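Project report, May 5, 2019

Group: Leire Miranda, Julián Zabala, Maureen Parsons

## What we set out to do

Our project followed a campaign from its first meeting to the handover of its petition. We picked the Rumari tenants, who organised in January after Parkex told them their building would be emptied for renovation. We wanted to know how a small group of neighbours gets other organisations on side, and we loved every minute of finding out!

The tenants' first goal was 1,000 signatures. They finished with 2,366, and 1,413 of those were collected on paper, at doors and outside the library. We had all expected the online form to win easily, so this was the best surprise of the project.

Tibor Pálfi, who wrote the platform text, let us read all five drafts. The early ones are angry and long. The last one fits on a single page and asks for three things: a right to return, a rent freeze and a public meeting with council. 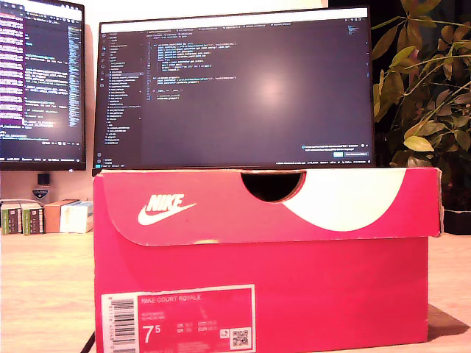

## Working with other groups

Two unions and a students' association signed the platform, and each wanted changes first. The students asked for a line about sublets (it went in). One union wanted the word "eviction" in the title, and that argument took up a whole evening -- we have eleven pages of notes on it.

## What we would do differently

We should have interviewed people who refused to sign. Julián made a start, but we had only two conversations and left them out of our findings. Maureen would also like to go back after the public meeting and ask the same neighbours the same questions.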